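Red water, and what I've learnt from making far too much of it

1 November 2020

Well, the clocks have gone back, it's dark by teatime and I have started on the window bottles. If you were reading last winter you'll remember them: old clear bottles and jars, filled with coloured water and stood along the windowsill so the light comes through. They cost next to nothing and they cheer me up every single morning. Last year I began in the middle of December, rushed the lot, and ended up with a row that went from murky to murkier. So this year I'm giving myself proper time and starting with the reds, which are the ones I got most wrong.

The trouble with red is that it wants to be pink or it wants to be brown. I tried paprika last year (don't, it sinks and sits there like mud) and then beetroot water, which looked gorgeous for an evening and smelt like a compost bin soon after. This time I've gone for proper liquid food colouring, Morico, shade 889, which is a red with a good bit of orange in it. In the bottle it looks nearly black. You have to get it into plain water before you have the faintest idea what you've bought!

And you need far less than you'd think. My method used to be tipping it in from the bottle with my tongue between my teeth. Now I mix one strong batch in a measuring cup and move it about from there with a pipette or a syringe, a bit at a time, and it's so much calmer. I bought the whole bundle from Patow, the kitchen and hobby place out on the ring road. They sell the plastic syringes next to the cake stuff, for jam in doughnuts I suppose, and they've got the long pipettes as well if you ask.
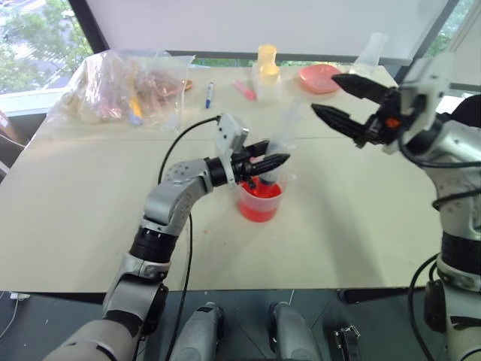
The red-orange batch in its measuring cup, strong enough to colour a great many bottles.

I'm very taken with the colour, I must say. It's like tomato soup with a lamp behind it. In daylight it leans orange and under the kitchen light it goes properly red, so do try yours in both before you decide it needs more. I learnt that the hard way with a green I was convinced was too weak. I added and added, and in the morning I had something you could have painted a gate with.

A word about syringes versus pipettes, as I had two emails on the subject last time. I like a pipette for drips, when you're trying to creep up on a shade and want to stop the moment you get there. A syringe is better for shifting a decent amount in one go, and you can read off what you've taken up if the numbers haven't rubbed off. Whichever you're using, keep it upright. Tip it on its side and it'll dribble down your wrist and into your sleeve, and red up a sleeve is a depressing thing at breakfast. Rinse it through as soon as you've finished too, or the colour gets into the rubbery bit and every blue you make for the rest of the year will be slightly purple.

Cups! Use clear ones for testing. I used to mix in mugs and then wonder why it all looked different in the bottle. A small clear plastic cup is perfect, you put a little in, hold it up to the window, have a think, and if it's horrid you've only wasted a mouthful (not that I'm suggesting you drink it).

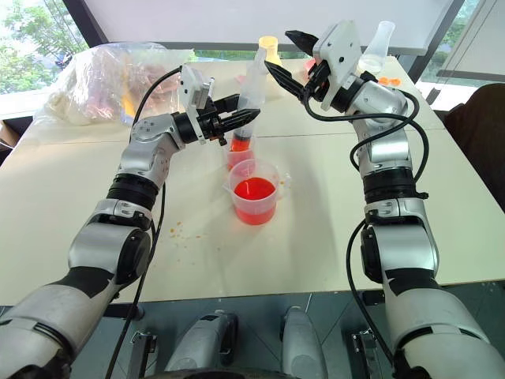

Measuring jugs are the other thing I've changed my mind about. I was a mixing bowl person for years, and pouring from a bowl into a narrow bottle neck is just asking for it. A clear plastic jug with a handle is the thing to have, and I'd only fill it about halfway, like this one, so that you can pick it up without a wave coming over the side. Having the little cup right next to it makes sense as well, as there's hardly any distance for the drips to fall. I'd give the table a wipe before starting, mind, with those orange crumbs by the jug. One crumb in a bottle of coloured water looks enormous once the sun's behind it, and it will go round and round for weeks.

Now, the bottles themselves. Tall plain ones look best, with the labels soaked off in hot water and washing-up liquid. For the gluey patch that's always left behind I've been using Votinex, which stinks of oranges but shifts it, and then another wash after. If you can lay your hands on a conical flask, get it, they look wonderful in a window with just a bit of colour in the bottom. Lids on everything, please. An open bottle of coloured water collects fluff and small flies, and I don't want to hear about it.

The plan from here is reds at the left end of the sill, going through orange to a pale yellow in the middle, then greens, and I haven't decided about blue. Blue looks so cold in winter. Perhaps one small one at the far end where the curtain hangs.

I'll leave the first reds standing for two weeks before I do the rest, to see whether they fade. Last year the ones nearest the glass went a sort of weak tea colour and I'd like to know if that was the sun or the paprika. If any of you have a yellow that doesn't look like something from the doctor's, tell me what you used, I've tried three brands and I'm running out of jam jars.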